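Home | Notebook | Coatings | Kiln Room | About | Contact

We use cookies to remember your preferences. By continuing to browse you accept this. OK

Wednesday, October 2, 2019

Hide glue, batch 8. The last one smelled like a tannery and held like wet toast, so expectations are modest.

Soaked the Witari granules overnight in cold water, same proportions as before. They swelled up nicely and looked like something you'd be served in a hospital. Brought the pot up slowly on the Mulville hot plate, whose dial has numbers on it for decoration. I went by the thermometer and kept it under 150 F. For anyone borrowing the plate: the pot goes toward the back left, and please stop turning it to max "to get it going." That is how we lost batch 5, and also the spoon.

First glue-up was maple to maple, rubbed joint, no clamps. Open time was short enough to be insulting. The second pair I warmed under the heat lamp first and had a good deal longer to fuss with it. Note to self, again: warm the wood. This is on page 42 of this same notebook, underlined twice, in my handwriting.

Tried a pinch of urea in a small side jar to slow the gel. It did slow it. It may also have slowed it permanently, as the jar is still sulking on the windowsill this afternoon. Will look again tomorrow before I say anything rude about it. 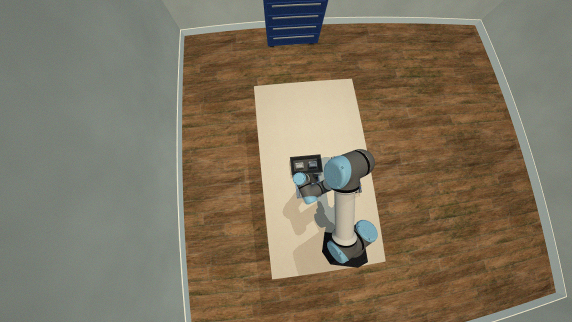
Test pieces are labeled 110 through 117 and stacked on the shelf over the sink. Leave them until Friday. They are not coasters. Number 113 already has a ring on it and I have my suspicions, but no proof.

Breaking them will be done on the Admasu press if it's back from service. If it isn't, we do what we did in June, which was a vise, a long bar and an unscientific amount of leaning. The June figures are worth very little. The best joint in that lot failed at 231 on the gauge, and I later found the gauge didn't return to zero, so call it 231 of something.

Still to do: order more granules (Idero has the finer grind, costs more, dissolves before you lose interest). Strain the leftover glue and put it in the fridge with a lid on and GLUE written on the lid. Last time it said "stock," meaning stock solution, and we had a tense lunch.

Pot is soaking. I'll scrub it in the morning.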